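21/02/2024

I woke up at half past five and went to the balcony before making coffee. The valley under Ollstead was full of fog, flat on top like milk in a bowl, and only the church tower came out of it. When I came here from Belgium I believed that fog was the same thing everywhere. Now I know there are different kinds, and this one is the kind that comes after a clear night with almost no wind. The ground loses its heat, the cold air slides down the slopes, and in the morning it is all lying at the bottom.

Later I looked at the satellite loop. The fog had the shape of a leaf, with the river as the middle vein and the small side valleys going out from it. It disappeared from the edges first. I had read this about valley fog, that the thin part at the border goes before the thick part in the center, but I never before looked at it with patience. It took more than 3 hours until the last piece was gone, near Redisville.

Gerrit De Bruijn wrote to me that he drove out of it at 3,000 feet on the Mosoti road. One moment he saw only the white line, the next moment there was full sun and he had to search for his glasses. He asks if I can forecast such a morning. I answered that I can say "maybe" the evening before, and he was not very satisfied with that.

My own thermometer gave 7 degrees below freezing at the lowest point. Godelieve Bosman, who lives down by the river, had it colder, but she keeps hers too close to the grass and I do not know how to tell her this politely. Mieke says I should just tell her mother.

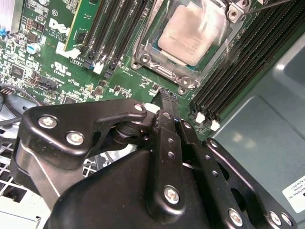
I also wrote to Hendrik Visser to ask for his old notebook from January. He has the fog mornings in it with the hour when it cleared, and I would like to put them next to mine. In his opinion the fog stays longer when there is snow on the fields. It sounds right to me, but I want to see the numbers.

Tonight the sky is clear again, and at nine o'clock the smoke from the houses was going straight up. I set the alarm for five.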